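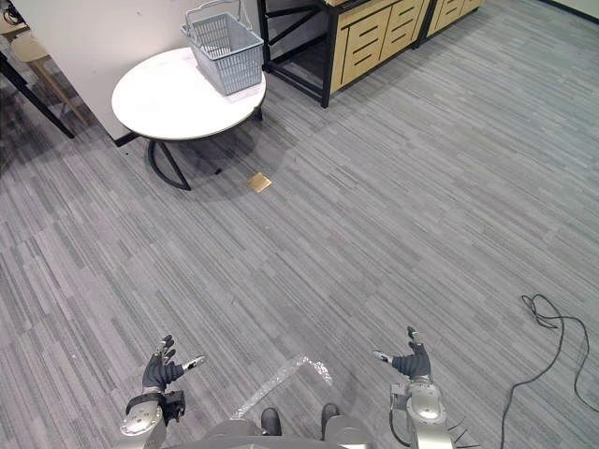

Carpet

Carpet is a textile floor covering made of an upper layer of yarn, called the pile, fixed to a backing. It is one of the oldest furnishings still in daily use, and few household objects bring together so much farming, chemistry, engineering and art!

Pile

The character of a carpet comes mostly from its pile. In loop pile the yarn is left as small closed arches, and in cut pile the tops are sliced so that each strand stands free. Many carpets mix the two, which gives a wonderful range of surface patterns even in a single colour. Low pile is easy to vacuum and lets chairs and trolleys roll freely. Deep pile is softer underfoot but shows footprints and holds more grit.

Density matters as much as height. A short, tightly packed pile will often outlast a tall, sparse one, as the tufts hold each other upright.

Fibres

Wool is the classic choice – springy, slow to catch fire and very good at taking dye. Nylon is the hardest wearing of the common man-made fibres. Polypropylene resists stains and damp but flattens sooner, and polyester is soft and bright. Jute, sisal and coir come from plants and are usually woven flat, with no raised pile at all.

How it is made

Hand-knotted carpets are built one knot at a time on a loom, and a large one can take years. Woven types such as Axminster and Wilton form the pile and the backing together. Tufting, now the most common method, uses a wide row of needles to punch yarn through a ready-made cloth, which is then coated with latex and given a second backing. To watch a tufting machine at full speed is a real treat.

Stripes and colour

Striped carpet has a long history on stairs and in corridors, where the lines draw the eye along. Greys are popular in busy buildings, where mixed light and dark shades help to hide dust between cleans. The Astis range, woven at the small Clistalside mill, came in 4 greys and was sold mainly for landings and hallways. The mill's surviving pattern books hold 1,783 designs, of which 287 are stripes, and they are a joy to leaf through.

Fitting and care

Broadloom carpet comes in wide rolls and is stretched over gripper rods at the edges of the room. Carpet tiles are laid singly, so a worn one can be swapped out. All pieces in a room should normally run the same way, as pile reflects light differently from each side and a turned piece can look like another colour.

See also

Rug
Underlay
Linoleum
Stair rod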